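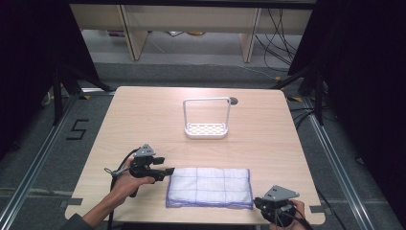
Dishcloth care, part 2: water hardness

06/03/2018

The last post dealt with detergent dose. Several readers wrote in to say they had cut the dose as suggested and their cotton cloths still dried stiff. In most of those cases I suspect the water.

Hard water carries dissolved calcium and magnesium. Both react with true soap to form a scum that does not rinse out. It settles between the fibers, and the cloth loses absorbency a little at a time. Synthetic detergents are less sensitive, but they still work below their rating when the mineral content is high, and most people respond by adding more product. The residue then has two sources.

Our supply in Rarnwood tests at 21 grains per gallon with a drop kit. Anything over 10.5 is usually classed as very hard. Wilfredo Padilla, two streets over, is on a private well and gets a lower number, so do not rely on a neighbor's result. Test your own tap, cold, after running it for a minute.

Procedure I use for stiff cotton:

Wash once at the hottest setting the care label allows, with no detergent. If suds appear, repeat until they stop.

Soak for an hour in warm water with citric acid, one tablespoon per gallon. Do not combine this with bleach at any stage.

Rinse twice, spin, and dry flat or on a line.

Skip fabric softener. It coats the fiber and reduces absorbency further, although the cloth will feel better in the hand.

To check the result, put a drop of water on the dry cloth. On clean cotton it should soak in almost immediately. If it beads for several seconds, there is still residue and the soak needs repeating.

Maarja Sakalauskas asked whether washing soda would do the same job. It softens the wash water going forward, but it will not dissolve scale that is already in the fabric. I use it in regular loads and keep the acid for recovery.

Part 3 will cover drying racks and mildew.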